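Ivell Duvet Cover, Button Closure

Item in stock – ships from our Letthorpe warehouse
1,197 customer reviews

The Ivell is our everyday duvet cover. It is cut a little wider than the insert it is meant for, so a full insert lies flat and the corners fill out. The opening runs along the foot of the cover and closes with buttons. Each inside corner has a pair of cotton ties.

Sizes: Twin, Full/Queen, King
Closure: 6 buttons at the foot
Corner ties: yes
Pillowcases: 2 with Full/Queen and King
Insert: not included

Fabric
Plain-weave cotton, washed before it is cut. It feels crisp for the first few washes and gets softer after that. Expect a small amount of shrinkage the first time through the dryer – the sizes on the label allow for it.

Washing
Button the cover before it goes in the machine, or socks and pillowcases will end up inside. Wash warm with like colors. Tumble dry on low and take it out while the seams are still slightly damp. Iron on the reverse side if you iron at all. Do not use chlorine bleach on any of the prints.

Putting it on
Turn the cover inside out and lay it on the bed with the opening at the foot. Lay the insert on top and tie the corners. Reach in through the opening, take hold of the two far corners, and pull the cover back over the insert. King size is easier with two people.

Prints and solids
Solids are kept in stock all year. Prints are made in batches, and the shade can vary slightly from one batch to the next. If you need a second cover to match, order both together. The next batch of florals is due in February.

Returns
Unwashed covers can be returned in the original bag. Spare buttons are free; write to Nazmiye Bayram at the Letthorpe address and give the size and color of your cover.
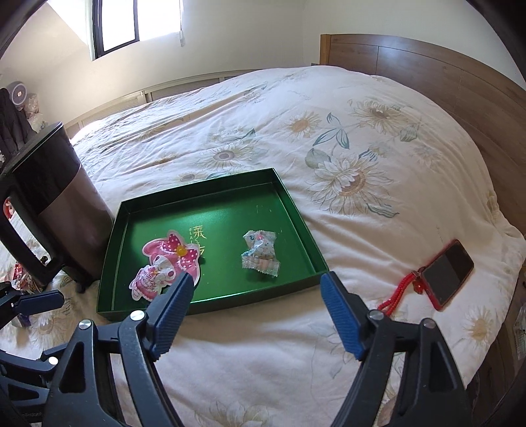
Josonar Home – Bedding Department
Floral print with large beige sunflowers and teal-green leaves on cream white. For wholesale orders, ask for Kaan Demirtaş.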